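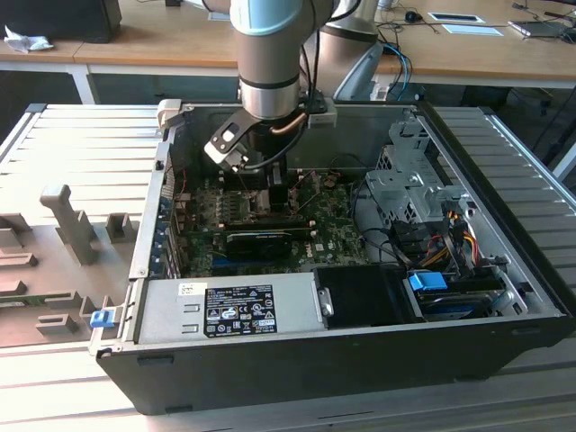

Shop Tips: Which PC Teardown Steps Can Go to a Machine

Notes from the repair bench at Volutberg, revised in July. They apply to used office desktops coming in for parts. Laptops are covered on a separate page.

1. Sort the steps before buying any hardware

Write out the teardown as single motions: release, lift, pull, unplug, turn. Mark each one by how much feel it takes. A lift straight up off a flat bench takes little. Unplugging a stiff power connector while holding the board down takes a lot, and needs two hands. Machines do well at the first kind today. Leave the second kind with a person.

2. Take the side panel off by hand

Panel latches differ from one maker to the next, and a person opens one in seconds. Lay the case flat, open side up, and set the panel well clear of the arm's path.

3. Clear the approach to the socket

Tie back loose cables. Pull the cooler by hand, with a slow twist if the paste has set. Memory can stay in if the fingers clear it, but empty slots give more room. Find the small white triangle on the board near the socket and note which corner it marks.

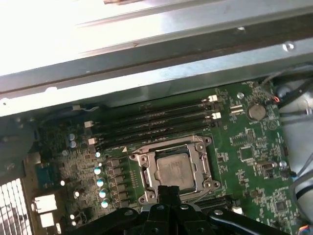 4. Open the lever, then check the plate

The lever has to come out from under its hook before it swings up. Our arm, running the Poltance controller, misses the hook on some boards and presses on the frame instead. Set a force limit and have the program stop when it is reached. Do not let it retry without a person looking.
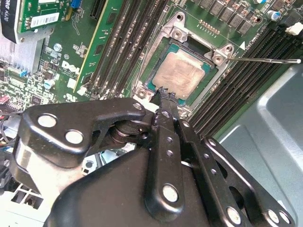 Dried paste is the main cause of bad grips in our log. It hides the edge of the lid from the vision software and makes the pads slip. A lid with dull, mottled residue across it, like the one in this Dell board, should be wiped with isopropyl alcohol and a lint-free cloth before pickup. Keep the cloth away from the socket contacts.

5. Lift the processor by its edges

Two padded fingers on opposite edges, light pressure, straight up. Tilt only after the chip is clear of the socket. A drop of even half an inch can bend contacts, and straightening them is hand work under a magnifier.

Hyun-seo Koo ran 200 pickups on our bench with the Ovix fingers. Of these, 138 were clean on the first try. A trained person rarely misses, so the arm is still a helper at this step. 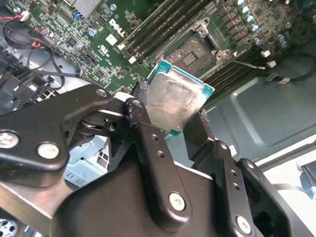 Can a machine strip a whole desktop without help yet?

In our shop it cannot. It handles a few lifts on case models it has been set up for, and a person still does the cables, the cooler and most of the screws.

6. Bag parts right away

Put processors in antistatic trays, lid up, and write the case number on the tray.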